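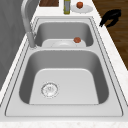

Report no. 4, page 1

Groveck kitchen planner, status on 2025-10-26

Since September we rewrote the grasp planner for the sink task in simulation. The old one often chose a path through the faucet. The new version checks the whole arm path before it moves, and in 443 test runs it had no contact with the faucet. Planning time is now 117 ms. Plates lying in the small basin are still difficult, and Kanini Kashindye is working on the depth estimate there. We ask to keep the second simulation license until the next report.

Sverre Nordin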